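Vasiliu Reading Room Papers
By the Flasside study group
Tuesday, April 18, 2023

3. What ends up on a shared table

So, the atrium tables. I picked them for the Vustden study mostly because I like sitting at them (not very scientific, I know), but also because they belong to no department, and I wanted to see what people put down when a surface isn't theirs. In February I started keeping notes on 50 sittings, and by the time I stopped I had 699 separate entries for objects, which was a lot more typing than I'd planned on!

I sorted the entries into things people work with, things people look after themselves with, and everything left over. The leftover group was the one I kept going back to. Wrappers, little packets, a cable end. Small stuff stays on a table much longer than big stuff, and it drifts toward the far side, where the plant is. Figure 3 has a good run of it along that edge, with the pump bottle and the tube lined up in front of the leaves and the cat mouse pad over at the left end.

I'd expected the mouse pad to count as work, and my coding sheet (borrowed from the earlier Lenix survey) says so too. But a pad with a cat stretched across it is also a way of saying "I sit here," and I ended up giving it two codes. The same goes for chairs. A black folder or tablet on a seat holds the place about as well as a coat does, so I logged seats along with the tabletop.

Figure 3. Shared table with wooden armchairs, atrium.

Pump bottles were harder. I couldn't always tell sanitizer from soap at a distance, so both went in as "hand care," and I'd do the same again. Packets I simply called packets.

Comments

tablewatcher: We have the same drift at our place, always toward the plant.

mbk_2: Did you log the chairs when they were empty too?

oldcarrel: Would love to see the coding sheet if you can post it.
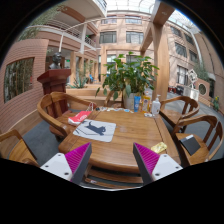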